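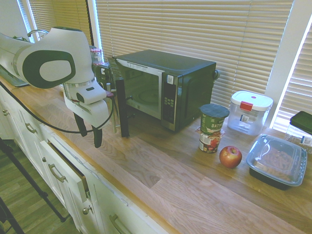 Re: Year-end cutoff for mileage claims

List: Montoya payroll and tax users
Date: December 17, 2019

> We run Deseten for expenses and Wirnel for payroll. Five drivers
> hand in December mileage after the last pay run. If we pay them in
> January, does it go on this year's W-2 or next year's?

Neither, if your plan is accountable. Mileage paid at or below the federal rate, with a log, is not wages and stays out of box 1 in both years.

Check two things before you close:

1. In Wirnel, the pay code must be set to non-taxable. Code 23 is taxable by default in our setup, and yours may be the same.
2. The logs need date, miles and business purpose. Deseten exports leave the purpose field blank unless you turn it on.

Any amount over the federal rate is wages in the year you pay it. We had 9 lines like that from the Brenitz office last year and ran them as a separate batch in January.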